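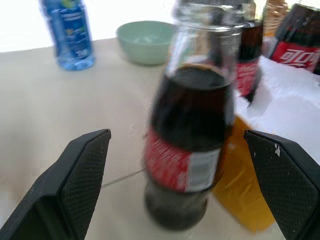 Home | Notebook | Stock | Methods | Contacts

Glass returns: fill level and label checks

2022-03-18
Entered by Vira Romaniuk, packaging bench, Treltley

Carried on with the cola bottles from the Brastville lot. Lesia had cleared the left half of the bench, so the table next to the window was used for standing and the bench for weighing. Both were levelled in February and have not been moved.

Purpose of this round is the same as before: find out whether the height of the liquid, read by eye through the glass, agrees with the weight closely enough to drop the weighing step. Secondary question, from Nawal, is whether the red labels hold their position after storage on their side.

Fill level

The cola bottle on the pale table has thick rounded ridges round the wide upper part, and the liquid stops below the clear section. That is awkward for reading. The ridges bend whatever is behind them into patches of colour, and any rule held at the back is useless through that part of the glass. Below the ridges the liquid is nearly black and nothing can be read through it at all. The only usable feature is the surface itself, which from slightly above shows as a dark oval with a thin brown and amber edge on the far side.

I tried reading to the near edge of the oval and to the amber line. The amber line is easier to find but shifts with the height of the eye. Near edge is duller and gives steadier figures. Used near edge for everything after the first tray.

Method as it now stands:

1. Stand the bottle on the table, label to the front.
2. Leave it until the surface is still.
3. Set the eye level with the liquid, then raise it until the oval just opens.
4. Read the near edge against the outside rule, base of rule on the table.
5. Move to the balance and record the weight before touching the next bottle.

Repeat readings by me on one bottle agreed to within 2 mm. Lesia's agreed with each other to about the same, but sat consistently above mine by 4 mm. We swapped places and the difference followed the person. She was reading the amber line out of habit. Her first sheet is marked and should not be pooled with mine.

Weight against height is a straight enough line over the straight-sided part and falls apart once the level is up in the ridges. No surprise there. Any bottle with its surface in the ridged part should go directly to the balance and the height column be left blank. Please do not estimate it.

Labels

The wrap label sits round the lower middle of the bottle, red with pale lettering, and the white panel with what we take as the barcode comes at one side. I have been using the upright edge of that panel as the datum for rotation. It is straighter than anything in the lettering and easier to find with the square. For height I measure from the table to the lower edge of the label and ignore the base, which is rounded and gives a poor corner to work from.

Of the 111 bottles stored on their side, 4 had lifted at the overlap. None had slid. On those that lifted, the edge was slightly tacky to the finger and pressed back down, but I have set them aside for Nawal as they are. The upright control group has not been looked at yet.

One caution about lighting. The lamp over the table throws hard white highlights along the ridges and long grey streaks down the dark part of the glass. A streak crossing the top of the label looks very like a crease. I logged two creases in the first tray that were gone when the bottle was turned. Both struck out. Turn every bottle before writing "crease".

Stock and totals

Over 308 bottles remain in the crates by the door, including the mixed ones from Pekville. The Pekville glass has a shorter neck and should be kept apart. Tamara has the tally and wants it updated by crate, so write the crate number on the sheet even if only part of it was used.

To do

- Upright control group, labels only. Vira.
- Re-read Lesia's first tray to the near edge.
- Second rule for the table. The present one has a worn zero end and I am reading from the 10 mm mark and subtracting, which will catch somebody out.
- Ask Miroslava whether the Mendoza sheets used the near edge or the amber line. Their heights look high to me.
- Diffuser for the lamp. Tracing paper over the shade would do for a trial, kept well clear of the bulb.

Sheets are in the grey folder, tray order. Balance switched off and covered.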